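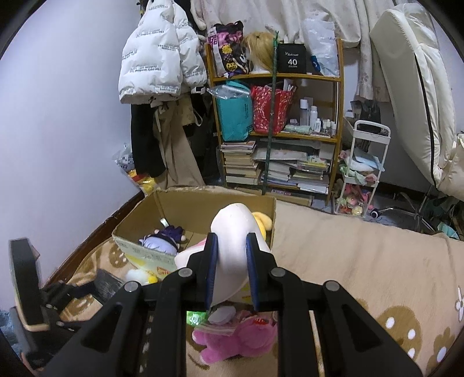
Home Workshop Household Tips Kitchen Storage Contact

Sorting soft toys: notes from the Clidis open day

Feb 2, 2021

The Clidis open day at Garkthorpe included a tidying demonstration with a two-finger gripper. Plush toys were picked up off the floor and put in a cardboard box, one at a time. Several of the operators' rules carry over to tidying by hand.

Grip point. Take a plush toy at the neck. The stuffing is thinner there and the fingers close on a narrow section with a wider one above it. Ears and limbs are poor lifting points and the stitching gives first. Padded fingers hold pile fabric at lower force than bare metal. The same applies to pick-up tongs: glue a strip of rubber inside each jaw.

Box. Fold the flaps fully outward before starting. A flap standing upright catches arms and tails. Set the box on a low-pile rug so it stays put when bumped. One 300 mm deep holds two layers of small plush. Past that, start a second box.

Wrappers. Remove loose plastic first. It slides under the fingers and hides the edge of the toy. Soft plastics go in their own bag and stay out of the kerbside recycling bin.

Order of work. Clear the nearest toys first and work outward. The Lonelar controller used on the day allows 15 seconds per pick before it backs off and tries another angle. Staff had logged 1,416 picks since May, with 191 drops, most of them on toys lying face down. Turn those over before lifting.

Storage. Heavy books and magazines go on the lowest shelf, toiletries at mid height, light bags on top. Keep washed cloths on a trolley and away from the toy box, as lint transfers both ways.

Apaza pads were on sale at the door in one width only. Measure the jaw before buying.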